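The Long Count at Beaudoin

How a small council changed the way it fills its seats, and what its neighbours may learn from it

The town of Beaudoin has elected its own council for as long as its records run, and for most of that time the elections attracted little notice. Seats were handed on quietly. A member who wished to stand down would mention it in the spring, a successor would be found by the summer, and the notice of an uncontested election would be pinned to the board outside the council offices. Of the eight seats on the council, five had not been contested in over a decade when the present reforms were first proposed.

The arrangement had its defenders. It was cheap, it was orderly, and it produced councillors who knew the drainage maps by heart. It also produced a council that many residents could not name.

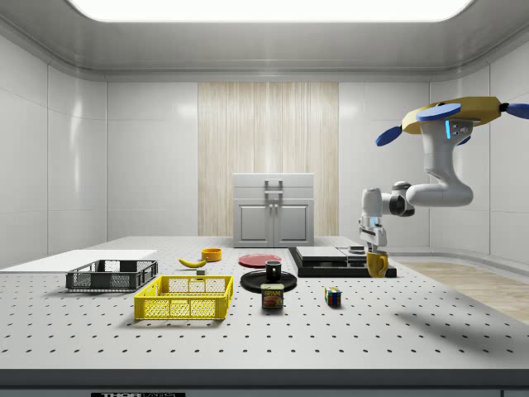
BEAUDOIN, 28 Sep 2020

The count that closed last week was the first to be held under the new rules, and it was decided by 141 votes. Amber Marsden, a former clerk to the neighbouring council at Rorkier, took the north ward seat from a sitting member who had held it unopposed through four terms. In all, 1,048 ballots were returned in the ward, the highest figure since separate ward returns were first kept.

The rules themselves are modest. Nominations now open six weeks earlier than before. A candidate needs the signatures of 40 residents of the ward, where previously two were enough, and those signatures must be gathered in the open, at times published beforehand. Where only one candidate comes forward, the seat is no longer filled automatically. The ward votes instead on whether to accept the nomination, and if it declines, the process begins again.

This last provision caused the longest argument. Several members held that it would leave seats vacant for months and discourage the very people the council most needed. Others answered that a councillor who could not win a simple vote of acceptance had no business setting the rate. The motion passed by a single vote after two adjourned meetings, the second of which ended shortly before midnight.

Councillor Marsden was not among the original supporters of the change. As clerk at Rorkier she had seen a similar scheme tried and dropped within three years, chiefly on grounds of cost, and she said as much in a letter to the Beaudoin council during the consultation. Her view altered when the final text was published. "The Rorkier scheme asked people to vote more often and gave them nothing more to vote about," she said after the declaration. "The Beaudoin rules ask candidates to do the work first. I collected my signatures over nine evenings and I learned more about the north ward on those evenings than I had in six years of reading its minutes."

What she learned, by her own account, concerned buses, the state of the footpath to the upper school, and the sale of the old Jukdale depot. The depot has stood unlet since the haulage firm left it, and its future has divided the town more sharply than any question of electoral procedure. An offer from Dadix, a developer with holdings across the district, has been before the council since the winter. The firm proposes housing on two thirds of the site and workshops on the rest. The defeated member had supported an early sale. Councillor Marsden has asked for a fresh valuation and a public meeting, and she has declined to say how she will vote until both have taken place.
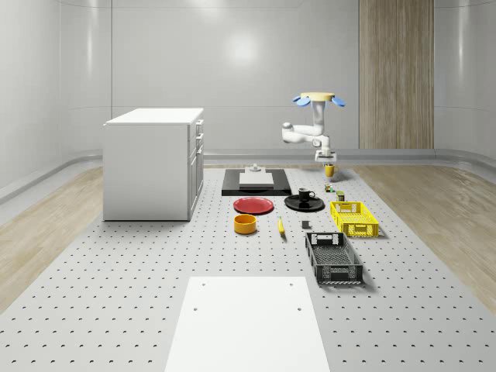 It would be easy to read the result as a verdict on the depot alone, and some in the town have done so. The returns suggest a more mixed picture. In the south ward, where feeling about Jukdale is said to be strongest, the sitting member was accepted without difficulty despite having spoken in favour of the Dadix offer at every stage. In the river ward, a nominee with no declared view on the sale was turned down, and the seat must now be advertised again. The river ward will vote in October.

Yuzuki Takeda, who lectures on local government and has followed the reforms from the first consultation paper, cautions against drawing firm lessons from a single round. Novelty brings people out, she notes, and the north ward contest was the first real choice offered there in a generation. The better test will come at the next ordinary election, when the procedure is familiar and the depot, one way or another, has been settled. She is more interested in the nominations than in the turnout. Under the old practice the council rarely received more nominations than it had seats. This year it received eleven for the three seats on offer, and four of the nominees were under thirty-five.

The cost has also been closely watched. Printing, postage and the hire of halls for the signature evenings came to rather more than the sum set aside, and the shortfall has been met from the general reserve. The finance officer's report, which will come before the next full meeting, recommends that the halls be booked jointly by candidates in future and that ballot papers for all wards be printed together. Neither proposal is expected to meet resistance. A third, that the council should charge a small deposit on nomination, almost certainly will.

Other councils in the district have begun to ask questions. Rorkier has requested copies of the nomination forms and the published timetable, though its leader has been careful to describe the enquiry as routine. Two smaller parishes to the east share a clerk and have said plainly that they could not manage the extra work without help. Beaudoin has offered to lend its forms, its guidance notes and, for one cycle, the time of its deputy returning officer. The terms of that loan are still under discussion.

For the moment the council has ordinary business to attend to. The footpath to the upper school has been inspected and a report is due. The bus contract falls for renewal in the new year, and the present operator has asked for an increase which members have yet to see in writing. Councillor Marsden takes her seat at the next full meeting — the item before the depot valuation on the agenda — and has been asked to serve on the highways panel, where the defeated member's place is vacant.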